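Okay, it's the February gripper thread. A few of you asked how I keep my handheld pair running, so I'm going to ramble about it for a while. Get a drink.

Quick background on the setup. Two handheld grippers, one per hand, same model, black with blue pads on the fingers. I call them Jitero and Vida so my log makes sense. Jitero is the good one. Vida is the one that gives me things to post.

The desk is a regular homework desk with a printed mat on it and shelves behind. I don't clear it off before a session. I used to work on a bare white table and everything went beautifully, and then I moved to a real desk and found out how much slop my linkages had. So now I do all my checks on the real desk!

First thing, before I pick anything up: open both grippers all the way and look down at the finger pads from above. I want the two pads facing each other across the gap. If one is twisted even a little, small things roll out sideways when I squeeze.

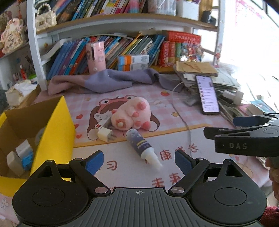 Fingers open, pink pig on its side, little bottle lying in front of it. DAS gripper coming in from the right.

The pig is my soft test and the bottle is my hard test. Soft things forgive you. You can pick up plush with a really badly adjusted gripper and feel great about yourself. A skinny little bottle with a tapered cap does not care about your feelings.

My bottle routine: lying down at an angle, grab it across the middle, lift a hand's width, hold, set it back down. 30 lifts with the left hand, 30 with the right. I write down every slip. If either side slips more than 6 times I stop and go find the screwdriver.

That number is not scientific. I picked it because under 6 I can blame my wrist.

Last round, Jitero slipped twice. Vida slipped 12 times. Twelve! I said a word and my sister looked in from the hallway.

So, pivots. Each finger swings on its own hardware down at the base, and that's where Vida always goes first. Mine loosen so slowly that I don't feel it while I'm using it. I only feel it when I hold the gripper still and wiggle one fingertip with my other hand.

Wiggle test: hold the body flat, pinch the fingertip, push it up and down (toward the ceiling and toward the desk, NOT open and closed). Good one feels like a door hinge. Bad one feels like a loose tooth.

Vida's left finger was a loose tooth. Right finger was fine. I've had it the other way around too, so I don't think it's a design thing, I think I lean on whichever side is closer to the shelf.

Tightening: go a tiny bit at a time. Smaller than you think. Then open and close it ten times and wiggle again. I overtightened one last year and the finger got so stiff that my thumb hurt by lunch, and I spent the afternoon convinced the pad was the problem. Swapped the pad. Swapped it back. Swapped it again. It was the screw.

I put a dot of Gemimitz on the thread when I'm happy with it. It's the stuff the parts shop by me sells in the tiny tube, and it's supposed to stop things backing out. A DOT. If it gets into the joint you'll be taking the whole finger off with a rag and a toothpick — ask me how my January went.

Pads next. Mine pick up fuzz from the pig, and after enough lifts the blue looks kind of gray and the grip goes slippery. Damp cloth, no soap, wipe from the base toward the tip, then let them dry all the way. I've tried alcohol wipes. They work great for a day and then the pads feel glassy, so I quit doing that.

Phyllis Bellamy asked in the replies last time if I swap pads on a schedule. Kind of? I keep a running count of lifts and start looking at them hard at 475. The last set had a shiny patch on one corner by then. The set before that looked brand new and I left it on. So I guess the schedule is "look at it."

After the pads are clean and the screws are set, I do everything again with the bottle standing up instead of lying down. Different problem! A lying bottle tells me about pad twist. A standing one tells me if my two fingers are arriving at the same moment, because the early finger just shoves it over.
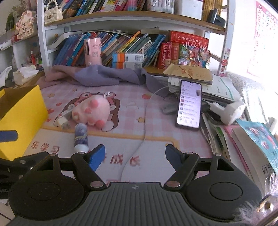
Standing bottle, just past the left finger. Pads held open, plush pushed back behind it.

For the standing one I go slow. Come in with the fingers wide, line up so the bottle is centered in the gap, then close until both pads touch. If it tips left, the right finger got there first. If it tips right, other way around. You can learn a lot from which way a bottle falls over.

I also make myself do it with the charger cable still on the mat. Cables are the best free test equipment I own. If the fingers snag one on the way to the bottle, I'm coming in too low, and that's me and not the gripper.

Results after the fix, for my fellow log nerds: Vida slipped three times lying down and knocked the bottle over once standing. Jitero slipped twice again. I'll take it!

Somebody's going to ask about the round housings on either side of the body. I leave them alone. I wipe the outside, I check that nothing rattles, and that's it. I opened one up once on an old practice unit and had a very long evening with a very small spring.

Storage matters more than I thought, too. I used to drop both of them in a drawer with the fingers closed and the pads pressed together. After a couple of weeks the pads had little dents in each other. Now they live open, on their backs, on a folded towel. My partner calls it the spa.

My kit, since it always comes up: one small screwdriver that truly fits (the almost-fits one chews the heads, throw it out), a damp cloth, a dry cloth, the Gemimitz tube, a spare set of pads, a pencil, and the log. The log is a plain Dirirell notebook with a cover that's half off. Everything goes in a pencil case.

What goes in the log: which gripper, lifts, slips, which finger was loose, what I touched. One line per session. I tried a spreadsheet and stopped filling it in after four days. Pencil works for me.

Still on my list is a faint click in Jitero when it opens the last little bit. Only on the way out, never on the way in. Wiggle test is clean on both fingers, pads are fine, and it doesn't seem to change the slips at all. If you've had that click and found it, please tell me where it was hiding before I start taking things apart.

Going to run another 30 on each side tonight and see if Vida's left finger is holding. Will post the numbers under this one.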